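Leemans Announces Harbor Update for Ondari, Its Hand-Painted Trading RPG

TULAU – Independent game studio Leemans is delighted to share the first full details of the Harbor Update for Ondari, its turn-based trading and exploration RPG for PC and consoles. The update arrives in March as a free download for everyone who owns the base game, and it brings with it a brand new coastal region, a reworked crew system, a long list of requests from the player community and more fish than the team ever planned to draw.

Players who have followed Ondari since its launch will know that the map has always ended rather abruptly at the western cliffs. In the Harbor Update, the road finally carries on down to the sea and into Trirkurska, a crowded port town built on stilts and old ship hulls, where the markets open before dawn and the prices change with the tide. Trirkurska has its own currency, its own guilds and its own way of holding a grudge, and merchants who cheat a customer on the docks can expect to hear about it again several chapters later.

"We have wanted to go to the coast for such a long time," said Rianne Verhoeven, game director at Leemans. "There were little sketches of boats in the margins of our very first design notes, and every time we finished something we would look at those boats and sigh a bit. So it makes me very happy that people will get to sail them, and I hope they take their time, because there are corners of that harbor where you can just sit and listen to the ropes creak."
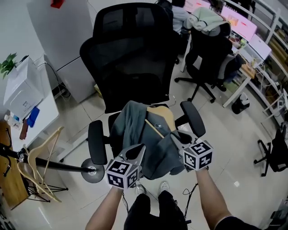
The biggest change for returning players is the new crew system. Each party can now take on up to six sailors, who come aboard with their own skills, debts, favorite meals and opinions about where the ship ought to be heading. Sailors also have a wardrobe of their own for the first time, with layered outfits that affect how they cope with weather and how they are received on shore. Something as plain as a dark gray-green jacket with a wooden coat hanger still tucked into it, like the one lying over a mesh office chair, would count as two separate items in the new inventory, and both could be traded. A warm coat keeps a lookout sharp through a night watch, while a fine one opens doors at the guild hall, and there are a few garments that do a little of both if you are willing to haggle for them.

Trading itself has been given a good deal of love as well. The update adds 239 new goods, from salted lemons to second-hand sails, and the ledger screen has been rebuilt so that past prices can be checked without leaving the market. Contracts may now be split between several buyers, and players who prefer a quieter life can rent a stall and let the customers come to them. For those who enjoy the story most of all, there are 99 new side quests along the coast, many of them written around the sailors and their families back home.

Battles at sea use the same turn-based rules as battles on land, with wind direction added as a new factor. Ships can be boarded, bribed, outrun or simply talked to – and the team is especially fond of that last choice, which has its own set of skills and some truly terrible jokes. A gentler difficulty setting called Fair Weather is included for players who would like to see the whole coast without losing their cargo along the way.

The Harbor Update also includes the following improvements:

Larger text and a high-contrast map option
Full button remapping on all platforms
Shorter loading times when entering towns
A photo mode with 615 unlockable stamps and borders
Cloud saves shared between PC and console

Existing save files will carry over, and the road to Trirkurska opens as soon as a player has finished the second chapter. New players can reach it in the same way, or begin directly at the harbor with a ready-made merchant and a purse of 800 coins.

"A lot of what is in this update started as a letter or a forum post from somebody who plays our game," Verhoeven added. "We read them over coffee, and we argue about them, and then quite often we end up building them. Thank you for writing to us, and please do keep it up."

The Harbor Update for Ondari will be available in March. The soundtrack, with new music for the coast, will be released on the same day.

About Leemans

Leemans is an independent game studio based in Tulau. The studio makes story-rich role-playing games with hand-painted art, and Ondari is its second title. Review codes, screenshots and interview times with the development team are available to press and content creators on request through the studio's press office.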